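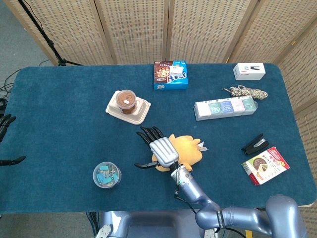

A table with a blue cardboard box, in front of a folding divider

The Nullham Road Race is an annual motorcycle road race held on closed public roads outside the town of Nullham. It is run each May over the Drurna circuit and is open to production-based machines in two classes, Junior and Senior. The most recent winner of the Senior race is Hanane Ait Brahim.

Course
The circuit starts on the straight beside Nullham cattle market and runs clockwise. After a fast right-hander at Mets Corner the road climbs through woodland to Drurna, where riders brake for a tight left over the stone bridge. The return leg is mostly downhill and includes the Itora Bends, a run of linked curves taken in third and fourth gear. The surface on this part of the course was relaid after riders complained of bumps on the exit of the last bend.

The start and finish line was originally in Drurna village. It was moved to the market straight when the entry grew too large for the paddock behind the village hall.

Format
The Senior race is for machines of up to 1000 cc and is run over six laps. The Junior race is run over 4 laps. Riders start singly at ten-second intervals and are placed on total time, so the first machine across the line is not always the winner. Practice is held on the evening before racing. A rider must complete three timed laps in practice to be allowed to start, and newcomers must also complete one lap behind a travelling marshal.

In wet weather the clerk of the course may shorten either race by up to two laps. If a race is stopped before half distance it is restarted from the beginning, and the earlier times do not count.

History
The event grew out of a hill climb on the Drurna road. Full circuit racing began once permission had been given to close the valley road for a whole day. Sidecars took part in the early years but were dropped after the bridge parapet was rebuilt and the road there became narrower.

Celina Bednarek won the Senior race three times in a row and later served as clerk of the course. Ait Brahim took her first win in a race shortened by rain.

Records
Solo riders who finish a race inside the standard time receive a bronze replica of the winner's trophy. As of October 1, 2025, 397 replicas had been awarded. The list of finishers kept by the organising club contains 1549 entries, counting both classes and including the sidecar years.

See also
Drurna Hill Climb
Itora Trophy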